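Why Does Wood Have Stripes?
By Aileen Pangilinan

Find something wooden. A door will do, or a spoon, or a desk you are supposed to be working at. Look closely and you should see lines running through it, some straight, some wobbly. These lines are called the grain, and they are the nearest thing a tree has to a diary. It is a rather dull diary. Most of the entries say "Grew a bit."

How a tree gets fatter

You grow all over. Your fingers get longer, your feet get longer, and your shoes stop fitting the week after somebody has paid for them. A tree does it differently. It gets taller at the tips of its branches, and it gets fatter in one thin layer just under the bark. This layer is called the cambium (say it KAM-bee-um). Each year the cambium makes new wood on the inside and a little new bark on the outside, and the old wood stays where it was.

So if you hammer a nail into a trunk at the height of your nose and come back when you are grown up, the nail will still be at the same height. Your nose will have moved. Please don't try this, as the tree will not enjoy it and neither will the person who owns the tree.

Light bit, dark bit

In spring there is usually plenty of water, and the tree grows quickly. The wood it makes then is pale. Later in the summer it slows down and makes wood that is tighter and often darker. By October most trees in Britain have more or less packed it in until the following year.

One pale band and one dark band make one ring, and one ring is one year. Count the rings on a stump and you know how old the tree was. If you lose your place at 30 you have to go back to the middle and start again. Everyone loses their place at 30.

A fat ring means a good year. A skinny ring may mean a dry summer, or a bigger neighbour hogging the light, or caterpillars.

The Skodasthorpe oak

In the churchyard at Skodasthorpe there is an oak that people say is almost 770 years old. I say "people say" because the middle has rotted away, as it often does in very old oaks, and the oldest rings went with it. The tree carries on perfectly well without them. The living part is all near the outside, so a hollow oak can go on making leaves for centuries with a hole in it big enough for two children and a dog. (The dog did not want to come out.)

From rings to stripes

A ring is round and a plank is not, so where do the stripes come from? Think of a Swiss roll. Slice it across and you see a swirl. Slice it from end to end and you see long lines of jam. Wood is the same, with less jam. Cut straight across the trunk and you get rings. Cut along it and you get stripes.

Knots are the dark, round blobs that look like eyes, particularly at bedtime. Each one is the place where a branch joined the trunk.

Lots of trees in one table

Some tabletops are made from one wide plank. Others are made from many narrow strips glued side by side, and this is called butcher block, after the thick blocks butchers chop on. The strips may come from different trees, so the grain can change from one to the next. Wood swells a little in damp weather and shrinks in dry, and a top made of strips tends to stay flatter than one big board.

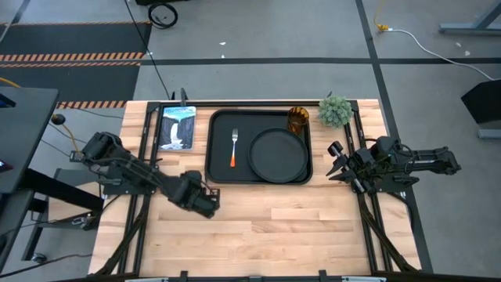

Try it yourself

You will need a sheet of thin paper, a wax crayon with its wrapper off, and some rough, unpainted wood. An old fence is ideal.

1. Hold the paper flat against the wood. Ask someone to help if it is windy.

2. Rub gently with the side of the crayon, going the same way as the stripes.

3. Do another one on a different bit of wood and put the 2 rubbings next to each other. Where are the lines closest together?

4. Look for a knot. The lines bend round it like a stream going round a stone.

Write on the back where you found each one. You will think you are going to remember, and you won't.

Words to show off with

Cambium: the thin growing layer under the bark.
Grain: the pattern of lines in a piece of wood.
Heartwood: the older wood in the middle of a trunk.
Sapwood: the younger wood outside it, which carries water up to the leaves.
Dendrochronology: working out dates by studying tree rings. Best saved for grandparents.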